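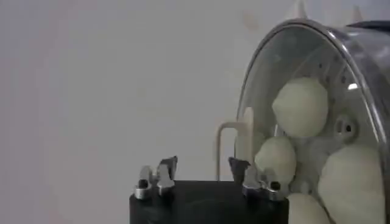 Matt emulsion drying patchy on a north-facing wall

Posted in Decorating, May 17, 2025
17 replies hidden by your filter settings – showing best rated

I'm repainting the back bedroom in a 1930s semi and can't get an even finish on the long wall. The other three came out fine with the same tin.

The wall was skimmed in July last year and left bare until now. I gave it a mist coat (the same paint let down with water, I didn't measure it very carefully), left it overnight and then put on two full coats with a medium pile roller. Looking straight at it the colour is good. If I stand by the door and look along it towards the window there are shiny bands, mostly where I cut in along the ceiling and down the edges, and a few wide ones in the middle where I think I stopped to fill the tray.

The paint is Flakton trade matt in a mid grey. I have nearly half a tin left and the shop can't promise the next one will be from the same batch. The one I have is marked 1032 on the lid.

Do I put a third coat over the top, or does it need sanding first? I'd like to avoid buying another tin if possible. The radiator is off the wall at the moment, so I'd also like to get this done before the heating engineer comes back to hang it.

semi_in_Stadau

Posts by: plasterdust

The trade name for it is flashing. You get it when one bit of paint has started to dry before the next bit goes over it, so the overlap ends up with a different texture and catches the light differently. Side light from a window makes it look far worse than it is. On your other walls it's probably there too but the light doesn't rake across them.

A third coat will usually sort it but only if you change how you put it on. What I would do:

Rub the wall down lightly with 180 grit on a pole sander, paying attention to the edges where you cut in. Wipe off the dust with a barely damp cloth and let it dry.

Turn the heating off in that room and shut the window. You can open it again when you've finished.

Cut in one short stretch at a time, about a metre, and roll up to it while it's still wet. Don't do the whole ceiling line first and then go back for the roller, which is what most people do and what I suspect has happened to you.

Load the roller properly. If you can hear it hissing on the wall it's too dry. Work from the window end back into the room, floor to ceiling, and finish each strip with light strokes all in the same direction.

Don't go back to touch up anything you've missed once it has started to go off. Leave it until the next day and look again.

On the tin, half of one should be enough for one wall of a normal bedroom, but check the coverage on the side. If you do have to buy a second, pour both into a clean bucket and stir them together before you start. Never change tins halfway along a wall.

It's worth asking how strong your mist coat was too. If it was on the thick side it may have sat on the surface and left the plaster underneath drinking unevenly. You can test this by flicking a little water on an area you've painted. If it soaks in quickly in some places and sits in others, that's suction and you'd be better with a coat of sealer first.

Posts by: Vatness Road

Get someone to help. One on the brush and one on the roller. We did our hall this way, it was four coats before that and still stripy, then one coat with two of us and it was fine. Also a longer pile roller holds more.

Posts by: old_tin_lid

I'd just use a different paint. Dead flat ones hide everything. They do mark if you so much as lean a chair on them though, so maybe not if it's a child's room. I used the Kennedy one from the builders' merchant and it was good but slow to dry.

Comment from semi_in_Stadau

Thanks all. Did the water test and it soaked in quickly along one side, near where the old chimney breast was taken out, so I've bought a small tub of sealer. It says to leave it 4 hours before painting. My sister is coming over to do the brush work. Does the sealer need sanding as well?

Comment from plasterdust

No, just run your hand over it when it's dry and knock back any nibs you can feel. Then straight on with the paint.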